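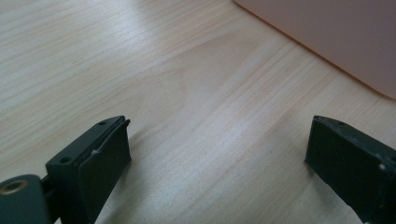
The table, February

Rain since the morning. I woke at twenty to six because the bin lorry came early to our street, and then I could not sleep again, so I made tea and sat in the kitchen with my coat on. The heating starts at half past six and Oanh does not like when I change the timer. I agree with her. Last winter we changed it many times and at the end no one knew what it was doing.

I decided to write this diary in English again. In January I wrote four pages in Vietnamese and it was faster, but I noticed that I only complained. In English I must look for each word, and while I am looking I become a little calmer.

Today was the day of the letter. It was lying on the mat when I came back from the shop, a thin envelope, so I was afraid. Oanh says that thin means no and thick means yes, because with yes they send forms. But they wrote that I have a place on the evening course at Temuvcombe, bookkeeping, second level, and the forms are to be collected from the office. The fee is 249 pounds. I read the number again to see if it was perhaps for each term, but it is for all of it, until the summer. I stood in the hall with the milk under my arm and read the letter three times. Then I put the milk in the fridge and read it again.

I should write how I felt, because that is the purpose of a diary. I felt pleased for perhaps a minute. After that I felt worried about the bus. The course finishes at nine in the evening and the last bus to Skombridge goes at ten past nine from the other side of the river. If the teacher talks for five minutes more than he should, I have to run across the bridge with my bag. I am forty-six years old. I can run, but I do not want to be a person who runs for a bus every week.

I telephoned Hiếu to tell him. He was at work and spoke very quietly. He said congratulations and then he asked how much, and I told him, and he was silent, and then he said congratulations again. He offered to lend me 200. I said no, thank you, I have it. I have it, but it is the money for the washing machine, which still works if one holds the door with the knee at the beginning. So the washing machine must live until autumn.

My brother has always been like this. When we were children he gave me the bigger half of everything and afterwards he looked at it while I was eating.

In the afternoon I went to see Mrs Doãn at number eleven to return her dish. I had kept it since Tết and I was ashamed. She does not allow a person to return a dish and leave. I had to sit down, eat two kinds of cake and look at the photographs of the grandson in Claltwood, who is now walking. He is a serious child with a large forehead. She asked if I have news of Mỹ and I said only what I know: that she has moved to a different flat, nearer to the hospital, and that she works nights. Mrs Doãn said that night work makes the skin grey. She said this looking at my skin, although I have not worked at night since we came to this country.

I told her about the course. She asked what bookkeeping is for. I explained that at present I do the orders and the stock at the warehouse, but I cannot do the accounts, and the person who does the accounts has her own desk beside the window and does not have to lift anything. Mrs Doãn understood immediately. She said, "For the window, then." I said yes. I had never said it so directly, not even to Oanh. It is true that there are also other reasons, for example the pay and the pension.

When I walked back it was nearly dark and the gutter at the corner was running over again, the same place as last week. A man was trying to park a very long car. I waited to let him finish since he seemed embarrassed by me passing in front and behind. 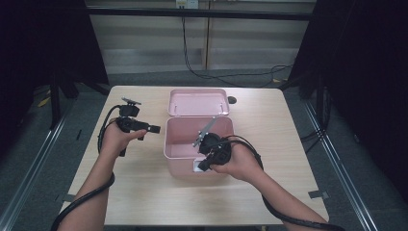

Pink box open, lid back.

Vy came to eat with us. She was late and she brought oranges, which were sour, but we all said they were good. She is now in her second year and has opinions about everything. Tonight it was about commas. She read my letter of application, the one I had sent to Temuvcombe, and told me that I use too few contractions and that I sound like a solicitor. I told her that when I learned English our teacher, Mr Cường Phí, took away a mark for each "don't" and each "can't" in a written exercise. He said that short forms were for people who were in a hurry and we were not in a hurry, we were in school. Vy laughed a lot. She said that I should write to him. I do not know if he is living. He was already old then, or he seemed old to me, perhaps he was as old as I am now. This thought was not comfortable and I went to check the rice.

I have thought about Mr Phí while I was washing up. He wore the same brown jacket all year. He had been in England only one time, for eleven days, and everything that he told us about the country came from those eleven days. He told us that English people drink their tea standing up. I believed it for years. When I came to Skombridge and saw people sitting with their tea in the café by the station I thought that they were perhaps foreigners, like me.

He also taught us to keep a diary. We had to bring the notebook every week and he did not read it, he only looked if the page was full. Some boys wrote the words of songs. I wrote really what happened, the weather, the food, what my mother had said to the neighbour. I wish that I had kept those notebooks. I think they went when we cleared the house, together with the school certificates, and the certificates I had to order again later and pay for.

After the meal Vy helped Oanh with the form for the council tax and I took the calendar from the wall and marked all the evenings of the course with a small cross. There are a lot of crosses. One of them falls on Oanh's birthday. I showed it to her before she could find it herself. She said that we can eat cake at ten at night like students. I said that I will be tired. She said, then you will eat cake tired.

Vy took the bus at half past eight. I went with her to the stop with the big umbrella. She asked me if I am afraid of the course, and I said not of the numbers, numbers are the same everywhere. I am afraid of the first evening, when everybody has to say their name and something interesting about themselves. I have no interesting thing prepared. She suggested that I once met a famous singer in a lift. It was not me, it was Hiếu, and it was not a lift, it was a queue for visas. She said that nobody will check. I would check.

Now it is twenty past ten. Oanh is asleep. The rain has become quieter, or I am used to it.

To do tomorrow:
Telephone Temuvcombe, ask if the fee can be paid in two parts.
Ask what time the teacher really finishes.
Buy a calculator, not the small one, with big keys.
Washing powder.
Write to Mỹ. I wrote this also last week.

I looked up "ledger" before I closed the dictionary. I knew it already but I wanted to be sure how it is said. Then I looked up "accrual", which I did not know, and I read the explanation two times and I still do not know it. I suppose it will be in the third or fourth lesson.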